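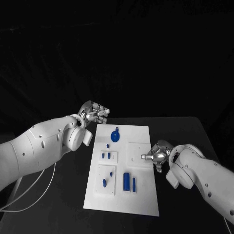
A white board on a dark grey table, with small blue parts set across it.

Printing a Wedding Seating Plan from a Guest Spreadsheet

Wendell Szabo, 12/08/2020

This method covers a sit-down meal with fixed tables. It assumes that replies have closed and that the venue has confirmed its table sizes. Any spreadsheet program will do.

1. Set up the columns
Use one row per guest, children included. The columns are: surname, first name, party, table, seat, meal, notes. Give each household the same party number. Do not put two people in one row, even where the invitation was addressed to a couple.

2. Enter the tables
On a second sheet, list each table with its maximum number of seats. Our plan had 15 tables. The top table is entered like any other.

3. Assign by party
Sort the guest sheet by party number and fill in the table column. Place the largest parties first. Leave the seat column blank until every guest has a table.

4. Check the totals
Count the guests per table with COUNTIF and compare the result with the second sheet. Highchairs take a full place at most venues. Wheelchair users need the space of one chair removed, so mark these rows in the notes column and send them to the venue separately.

5. Sort for print
For the display board, sort by surname, then first name. Guests find an alphabetical list faster than a list by table. For the caterer, sort by table, then seat, and keep the meal column.

6. Lay out the board
Set names at 23 point or larger on an A1 sheet. Four columns are enough for most lists. Export as PDF with fonts embedded and print one A4 proof to check accents. Hämäläinen lost all three of its dots in our first export and had to be corrected by changing the font.

Late changes
Make them in the guest sheet only, then repeat steps 4 and 5. Save each version under a new number and delete the old PDF.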